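Cell operators, tool and cable returns (2 openings)
Zutholm Equipment Rental, returns building
Posted July 3, 2023

Zutholm rents site power, hand tools and temporary wiring to contractors. Everything that goes out comes back through the returns building, where it is identified, checked and sorted for the shelves. Until May this was done entirely by hand at long benches. Part of the sorting has now moved to two-arm cells, and we are hiring operators to run them.

The cells handle mixed returns: power strips, coiled cable, adapters, wrenches, hammers, screwdrivers. Items are placed on the work surface as they come out of the tote. The arms separate and move them under the supervision of an operator, who decides what the cell attempts and what goes to the bench.

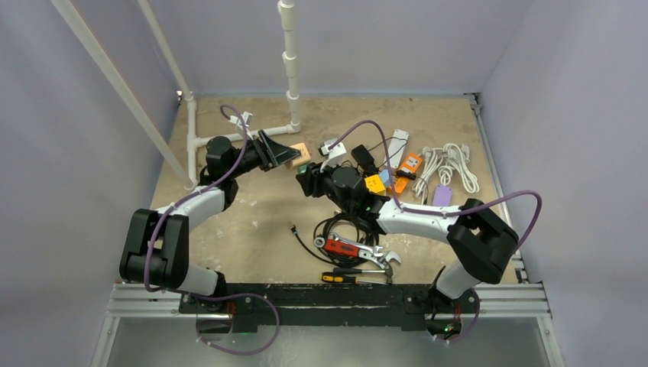

Will the cells replace the bench sorters?
The bench crew keeps its current positions. Electrical inspection and repair remain bench work, and bench sorters who want to train on the cells are placed ahead of outside applicants. The two openings in this notice are the ones left after that process.

What changes is the content of the shift. A bench sorter handles every item. A cell operator handles fewer items and makes more decisions: which tote to load, when to stop a cycle, whether a cable is too tangled to be worth another attempt. There is less lifting and more standing in one place. Some of the current crew like this and some have gone back to the benches – both are fine with us.

Duties
Load and clear the work surface between cycles.
Watch each cycle and stop it when a grip is poor or a cord is caught.
Record stops using the Ivley fault codes. Free-text entries are allowed but must be in addition to a code.
Check arm cables and grippers at the start of the shift and after any contact stop.
Pull damaged cords and tools and tag them for the bench.
Hand over open faults in writing at shift change.

Operators do not program the arms. Changes to motion or grip settings are made by the automation technician, Brayden Lemieux, and are tested with an operator present before they go into use. Operators can refuse to run a setting they consider unsafe. The cell stays down until the technician has reviewed it. 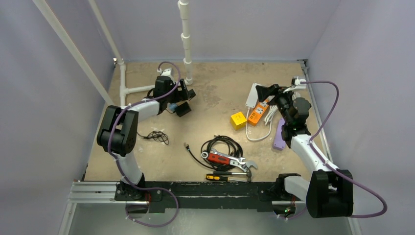
Terms and Conditions of Employment

Shift length is 8 hours, with rotation between cell and bench every 2 hours. The rotation was requested by the crew and is part of the schedule.

Training lasts 6 weeks at full pay. The first part is spent at the bench, as operators need to know the stock before they supervise its handling. Anyone who does not pass the cell sign-off is offered a bench position at the bench rate.

A bonus of $2,000 is paid on completion of the sign-off. It is not tied to cell output. Cycle counts are kept for maintenance planning and are not used in individual reviews.

Requirements
Experience in a tool room, warehouse, rental counter or similar.
Ability to recognize common hand tools and cord damage.
Clear written notes in English.
Robot experience is not required.

To apply, send a resume and a short account of your last job involving tools or electrical stock to Zoia Melnychuk, returns manager. Put "Cell operator" in the subject line. Applicants selected for interview will spend part of a shift on the floor – closed shoes, no loose sleeves.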